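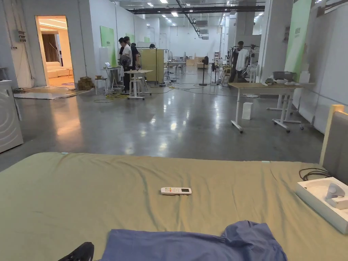
One buyer's first question was why a bed company would put its newest bed on a bare concrete floor with a washing machine in the same hall, and it is a fair one. Most people, the buyer went on, see a bed in a showroom with six pillows on it and a throw over the end, and then they get it home and it has a shirt on it and the remote for the air conditioner, and they wonder what went wrong.

Putis had much the same thought when it planned the launch of the Clemness bed, which the company is announcing today, Mar 6, 2018. The Clemness is a large upholstered bed with a grey headboard, sold with a matching fitted sheet in sage green. It goes on sale this month through Trudach stores and through the Putis order desk.

The bed is on view in the Putis hall, a long open space with a polished grey floor. The company has left it without pillows or a bedspread. Clothes get laid out on it and folded on it, and the small things people put down during the day are left where they land. The sheet is not ironed and is not pulled tight before visitors come in.

"A bed gets used for a lot of jobs besides sleeping," the company said in a statement. "People sort laundry on it. They charge a phone on it. They fold shirts on it because it is the biggest flat surface in the house. We wanted to show ours doing that work."

The headboard

The headboard is padded and covered in grey fabric, stitched in upright channels. Putis chose the channels after making 2 earlier versions with a flat panel. On the flat versions the fabric sagged where people leaned back to read. The cover comes off for cleaning and can be ordered separately.

The sheet

The fitted sheet was developed with Nair, a textile mill that has supplied Putis for several years. It comes in sage green only for the first production run. More colors are planned if the first run sells. The sheet has deep corners and is meant to stay put when someone kneels on the bed or drags a pile of laundry across it. It will wrinkle, and the care label says so. Buyers who want a smooth finish can iron it on a medium setting. 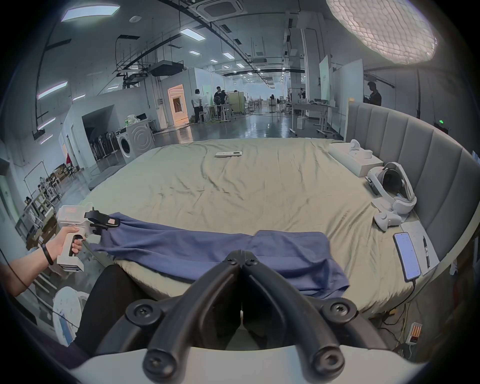
The Clemness bed in the Putis hall, with a blue shirt laid over the near edge of the sage-green sheet.

Putis made 329 beds for the first run and expects to have 3000 ready by the end of the year. Trudach will carry the bed in its larger stores. Smaller stores will have a fabric sample and a sheet to handle, and can place orders for delivery.

Price and delivery

The Clemness bed is priced at $2000, with the fitted sheet included. The mattress is sold separately. Delivery covers carrying the parts to the bedroom and putting the bed together. Old bed frames can be taken away for a fee, which varies by area and is quoted at the time of the order.

Customers should measure the doorway and any turn in the stairs before they order. The headboard ships in one piece and does not fold. Store staff have a printed sheet with the packed sizes.

Visiting the hall

The hall is open to trade buyers and press by appointment through the end of March. Visitors are welcome to sit or lie on the bed, and to try folding a shirt on it. Shoes should come off first. The hall is a working space, so visitors are asked to watch their step around cables on the floor.

About Putis

Putis makes beds, headboards and bed linen for homes. Its products are sold through Trudach and by direct order.

Press contact: Putis press office. Product sheets, fabric samples and care instructions are available on request.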